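Go and See the Simulator Room

I went to the spring open day at Gramora expecting to be impressed by the big machines, and I was, a little. There is a hall with a painted floor and a rail down the middle, and when the long arm swings over the rail everybody takes half a step back. Kids love it. I loved it too. But I spent most of the afternoon upstairs, in a warm room with bad chairs and three monitors, watching robots that don't exist pick up things that don't exist either, and I came home wanting to argue with every person who told me that part was dull.

The upstairs room belongs to the Dekik project. They build simulated tasks, let an arm try them over and over, and then study where it goes wrong. The woman running the demonstration had put on a task with a yellow rod and a red-lined tray, and she let it play while people drifted in and out. The couple in front of me stayed for one try and left. "It's a video game," the man said on the stairs, and he didn't mean it kindly.

Well, I stayed for 7 more (and would have stayed for 60 if my ride hadn't been leaving). What got me was how much there was to look at once I slowed down! A thin rod is a nasty thing to hold. Grip it a little off and the far end swings wide of where you want it. I do carpentry on weekends, and I have dropped enough dowels behind enough workbenches to feel real sympathy for an arm with two short fingers.

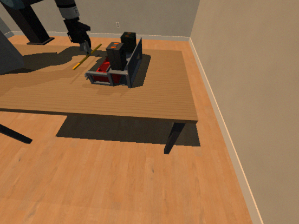 Kalevi Heiskanen

The question I kept hearing at the open day was why anyone would bother drawing a room. Why give a pretend table wood grain, or put an outlet on the wall? I asked, and the answer was so sensible that I wrote it on my hand. An arm that learns from camera views has to find the rod in spite of everything else it sees. The arm throws a big shadow across the left half of the tabletop, as a real one would under a lamp, and the learning has to cope with that. Take the shadow away and you've made the job easier in a way the real world won't.

I find that thrilling. Somebody sat down and thought about floorboards, and a baseboard, and the way a table blocks the light, all for the sake of a stick and a tray.

I'll grant the skeptics a good part of their case. A simulated rod doesn't flex like the one in my garage, and the people at Dekik said so before I could. Contact is the hard part, they told me, the moment when one thing touches another and slides or sticks. One of the younger staff had a notebook with 271 failed tries listed in pencil, and he was happy to read from it to anyone who asked. He said he didn't trust a success on the screen until he'd seen it on the bench at Pesonen, where the hardware is. That seems right to me, and I'd be worried if he'd said anything else.

Still, I think open days get this the wrong way around. The hall gets the banners and the coffee, and the simulator room gets a paper arrow taped to a door. At the Gratthorpe open day last year it was worse, 2 laptops on a folding table beside the coat rack. Visitors leave believing that robots are mostly metal, when so much of the work is this patient stuff, setting up a small task and changing one thing and running it again.

So put it downstairs. Give it a big screen and decent chairs, and let the fellow with the notebook stand next to it. Let people shout advice at the arm (we did, by the end, a whole row of us leaning to one side as if that would help). My neighbor's daughter, who is nine, asked whether the robot knew it wasn't in a real room. The staff talked about that one for ten minutes and were still at it when I went to find my coat.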